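Friday, May 18, 2018 - open day, kettle demo in the simulator
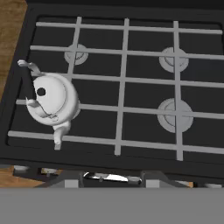
How it went

Okay, writing this down before I forget it all. We had the visitors from Ukthorpe in this afternoon, plus a few folks from upstairs who mostly came for the cookies (fine by me!). Mohandas did the welcome and I drove the kitchen demo on the big screen, wrist view on the left, side view on the right.

The wrist view was the hit. People got it right away: white kettle on the left side of the grate, two fingertips at the bottom, a knob in between. A kid in the second row asked why the hand was "looking at its own fingers" and I had no better answer than "so it knows where they are," which seemed to satisfy him.

We ran the kettle task 27 times over the afternoon. It missed the handle on 4 of those, all of them with the kettle on the left burners, so Manikandan's hunch about the approach angle from April is looking pretty good. When it misses it just closes on air and sits there, and I'd like a retry in before we show this to anyone again. The policy is still the old one, trained on 2,874 episodes, and none of the new Hamdan set is in there yet.

Stuff that bugged me

The Torkier viewer froze twice when I switched views mid-run. Restarting took over 4 minutes the second time, and Mohandas filled in by telling everybody how the grippers in the back lab work. Thank you, Mohandas.

Also the white kettle gets pretty washed out on that projector. On my own monitor the spout is easy to see, but from the back row it was mostly a blob. Try a darker kettle texture for next time? Or just close the blinds.

Questions I couldn't answer

- Does it care if the burner is lit? (We don't simulate heat. Ask Manikandan if Doduder ever did.)
- Could it do a heavier pot? No idea, never tried.
- How long until it works on a real stove? I mumbled something.

To do Monday

Rerun the left burner misses with logging on. Send the Ukthorpe people the side view clips. Return the extension cord to the front desk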